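Interior Planning, Unit 5: Halls with a mezzanine
Notes by Aslak Grønli

An upper level gives more floor, but it takes light from the place below it. Draw the section first, then the plan.

Railing: a thin black metal one keeps the view open. Draw it on every free edge.

Under the mezzanine: good for storage. Shelves can go on the wall, or be built into a dividing wall — white is the usual choice.

Ceiling: mark round recessed lights and strip lights with separate signs.

Homework: section of the Farotgate hall, due in February.
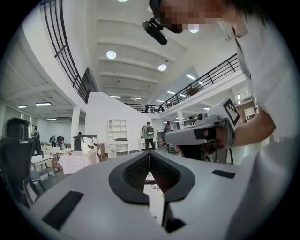 Saron Tilahun asked if the dividing wall must reach the mezzanine, and said that in her drawing a lower one let more daylight through.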